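Print this page | E-mail this page

October
By Soledad Esposito, Gradley

Hello from all of us at Gradley! I'm really pleased to say that our good practice guide for hand-held gripper work in people's homes is out now, and it's free to download. It runs to 80 pages (sorry, Isamu did try to cut it) and it covers bedrooms, kitchens and everything that folds.

We wrote it with Levora, and 376 people sent comments on the draft. I read every one of them, some of them twice! The biggest argument by far was over soft things: where do you put the fingertips on a cloth with no proper handle, and how much clutter is fair?

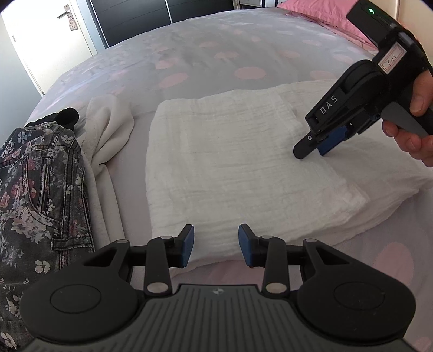
Fingertip at the folded edge of a white gauze cloth, with clothes left on the bed.

We settled on a plain rule. Leave the room as the household keeps it, ask before you move anything, and label every device so that a recording can be traced back to it. Dalia Benkirane wrote the labelling chapter and she's fierce about handwriting.
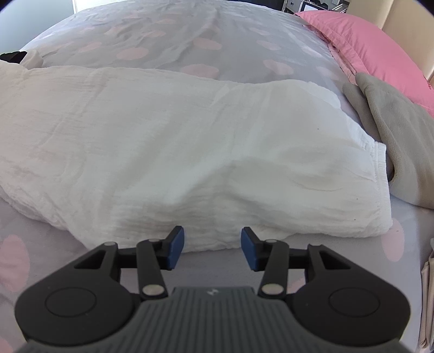

Then there's the approach rule, which I love. Jaws open, pause, then close on the fabric, and never drag a pillow by its seam. Bo-ram Yeon's team at Sison tried it over 301 sessions and asked us for a longer pause, so we put one in.

Version 2 is already on my desk, with stairs and pets to sort out. If you'd like to argue with me about either, contact Lucinda Tillman in the Gradley press office and she'll pass it on.

Print | E-mail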